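Magazine / Property / Features
Buying Into a Housing Cooperative: What the Share Price Leaves Out
By Oda Björklund

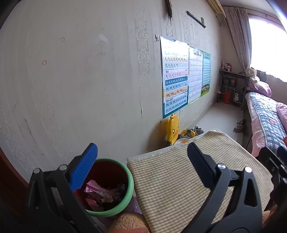 A share, a lease and a monthly charge

Buyers who tour an apartment at Dahlgren Court are often surprised to learn that they will not own it. The building belongs to a corporation, and the purchaser acquires shares in that corporation together with a long-term lease on one home. There is no individual deed. The arrangement is common in older parts of Trosden, where 15 cooperatives now operate, and it differs from a condominium in ways that affect financing, resale and daily life.

The monthly charge deserves the closest reading. In most cooperatives it covers property taxes, building insurance, staff wages and payments on the underlying mortgage – the loan held by the corporation itself. A low share price may simply reflect a large underlying mortgage. Adeel Marwat, a lending officer at Briltgate Savings, asks applicants to compare total monthly cost before they compare asking prices.

"Two homes can carry the same cost and be listed very far apart," he said. "The share price is only one part of the debt a buyer is taking on."

The board interview

Approval by the board remains the step that applicants fear most. At Dahlgren Court, which has 207 homes, candidates submit tax returns, bank statements and letters of reference, then meet three directors on a Wednesday evening. Kerstin Haugland, who chairs the board, said that most files are returned for missing pages and that few are refused outright. Fair housing law applies to these decisions as it does to any other sale.

Resale and subletting

Owners planning to move within a few years should read the transfer rules in advance. Some corporations collect a fee when shares are sold, and many restrict subletting to a fixed term. Dahlgren Court charges $600 to process a transfer and a further $200 for each sublet application.

Attorney Bheki Gumede recommends requesting two years of board minutes along with the financial statements. Planned roof or elevator work usually appears there well before an assessment is announced. Sellers are generally willing to provide them through the managing agent, and a purchase contract can be made conditional on their review.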